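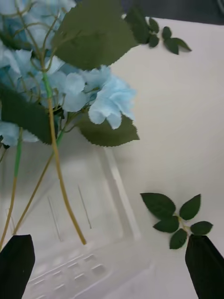
Wrist camera on the Wotel gripper. Blue hydrangea, clear container, loose leaves.

Mi-kyung Yeon
Feb 15, 2021

Gripper comparison, long thread. Wotel parallel gripper against the Bralano, same arm, same Mevness controller, same wrist camera bracket. Objects are artificial flowers. I posted the rigid-object results in October and several people asked for something less friendly than blocks.

Both grippers are electric, two-finger, parallel. The Wotel has the longer stroke. The Bralano is lighter and closes faster. List price is close enough that I am leaving it out.

Fingers are the same black set on both, moved over between runs with an adapter plate. I wanted to compare drives and controllers, so the contact surface had to stay fixed. The shape is nothing special: tapered, flat at the end.

Total was 182 grasp attempts, split evenly. Each run alternated grippers by block, because the flowers change shape as they get handled and I did not want one gripper to get all the fresh ones.

Task: approach from above, close on the stem, lift, hold, release. A grasp counts if the stem is still between the fingers at the end of the hold. Slipping down by a little is logged separately and still counts.

Force setpoint 5 N on both. The Wotel takes newtons directly. The Bralano takes a percentage of motor current and the manual has a chart. The chart is optimistic at the low end. I measured with a load cell between the fingers and set the percentage from that.

If you take one thing from the thread, measure the low end of the force range yourself. The Bralano does not go linear until well above where I was working. Below that, the friction in the drive is a large part of what the current is doing. 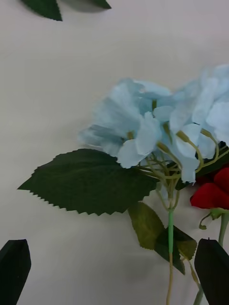

Where the fingers close along the stem matters more than which gripper is closing. I had planned to treat the stem as one diameter and set a single target width. On the hydrangea that falls apart quickly: there is a bright mint-green plastic sleeve over part of the stem, and below the sleeve it goes down to a thin pale wire-like stalk. Two widths and two surfaces on one part. I ended up with a grasp height window and rejected any plan that fell outside it.

On the sleeve both grippers do fine. I could not separate them there with the number of attempts I had.

On the thin section the Wotel was better, and I think I know why. It keeps driving toward the force setpoint after first contact. The Bralano decides it has contact, holds position, and reports success. If the stem rolls or settles between the fingers afterward, the Bralano does not follow it.

There is a register on the Bralano that is supposed to turn on re-grip. It works, but it polls slowly, and during a lift the stem has already moved by the time it reacts. Firmware is current. I wrote to their support and got a polite answer confirming the polling interval.

Leaves. If a leaf gets between finger and stem, both grippers report a good grasp, and both are wrong in the same way. The width reading is off by the leaf and nothing else in the status word tells you. You need the camera for this, or a tactile pad, and I do not have tactile pads.

Flower heads are a separate problem. They are wide, they hang over the stem, and from above they hide the part you want to hold. Straight-down approach is close to useless with the flower upright. Lying flat on the table it is much easier, and most of my attempts were done that way.

Camera notes, as I know I will be asked. I used the small Þrastardóttir module. Fixed focus, wide lens, global shutter. I kept 1,316 frames from the runs and threw out the ones taken during fast moves.

Exposure was locked at 900 microseconds. With auto exposure on, the white table pushes everything down and the dark leaves lose their edges. With it locked, the clear plastic on the table nearly disappears into the white. I chose the leaves.

Clear plastic is going to need its own solution. Depth is no help with it, the points go straight through or land somewhere behind. Side lighting brings out the edges a bit. I have not tried polarizers on this lens and I am not sure the thread on the front is any standard size.

The wide lens does put both fingertips in view at full opening, which I use for checking alignment after a finger swap. Draw a line across the two tips in the reference frame, compare with the new one. Crude, but it caught a finger I had mounted slightly rotated on the Bralano adapter.

That run was discarded and redone. It is not in the total.

Controller. The Mevness handles both grippers over the same serial port, and switching between them is a config file and a restart. Timing from command to first finger motion was steady on the Wotel. On the Bralano it wandered. I suspected the Mevness, swapped the cable, swapped the port, and the wander stayed with the gripper.

For pick and place of solid parts that delay does not matter at all. For anything where you close while still moving, it does. I dropped the moving close from the test for that reason, which I suppose favors the Bralano.

Second setup: the enclosure. Same task, but inside a white box with a grate above. Less room for the wrist, and the approach has to come in between whatever is already standing there.

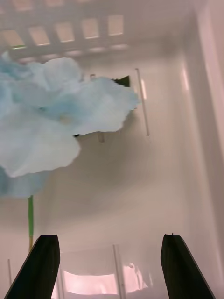

The longer stroke on the Wotel stops being an advantage in a tight space. Open it fully and the fingers want room on both sides. I set a reduced opening for the enclosure runs, and at that opening the two grippers are the same width to the planner.

Body size then decides it, and the Bralano is the smaller one. Plans that failed the collision check with the Wotel passed with the Bralano. I did not change the safety margin between them.

Glossy walls are bad for the stem detector. It reads narrow bright reflections as candidate stems. Vertical, thin, the right sort of aspect ratio, so I cannot blame it. I added a color check and that removed most of them, at the cost of also removing real stems where they turn pale near the end.

A better fix would be matte film on the walls. I have some on order.

Light through the grate shifts the white balance too. Lock it. Do this before you collect anything, because correcting it afterward across frames from two setups took me an entire evening and I am still not happy with the result.

Force behavior in the enclosure was the same as on the table. I only mention it because I had half expected the cable routing to load the wrist when it folded back on itself. If it did, I could not measure it.

Slip, both setups. The Wotel had fewer slips on the thin stem sections. On sleeved or thicker sections there was no difference I would defend. I have not run statistics on the slip lengths and will not pretend that the plot I have is clean.

Release. Unexpected topic. Fabric petals and leaf edges catch on finger edges, and when the gripper opens the flower sometimes comes along with one side. Opening slowly helps. The Bralano has a proper speed setting for opening. The Wotel has one speed for both directions unless you send waypoints, and I sent waypoints.

Waypoints on the Wotel need a small pause between them or the second is silently dropped. It does acknowledge the command. The dropped ones only showed up when I compared the position log with the command log.

Things I did not test: wear, anything wet, real flowers, grip pads of a different hardness. The last one is probably worth more than the choice of gripper. A soft pad would hide a lot of what I have been complaining about on the thin stems.

I also did not test the Bralano in its torque mode, which is a paid license. If someone has the license and a load cell I would like to see the low end of the curve.

My own choice for now: the Wotel stays on for table work. For the enclosure I will probably go back to the Bralano once the wall film is on, and accept the re-grip problem by only planning grasps on the thicker section.

Several replies already asking about finger geometry. The flat end is there so I can press down on things for calibration. A pointed tip would get between leaves more easily. I have a pair drawn up and have not had them cut.

Someone asked why artificial flowers. They bend, they tangle, they have thin parts and wide parts on the same object, and I can put them back and start again.

Question on the adapter plate: it adds a few millimeters to the tool length. Update the tool frame on the Mevness when you change it. Forgetting this looks exactly like a bad hand-eye calibration, and I recalibrated twice before I found it.

Logs and the config files for both grippers will go up after I strip the network settings out. Frames later, they need sorting by setup first.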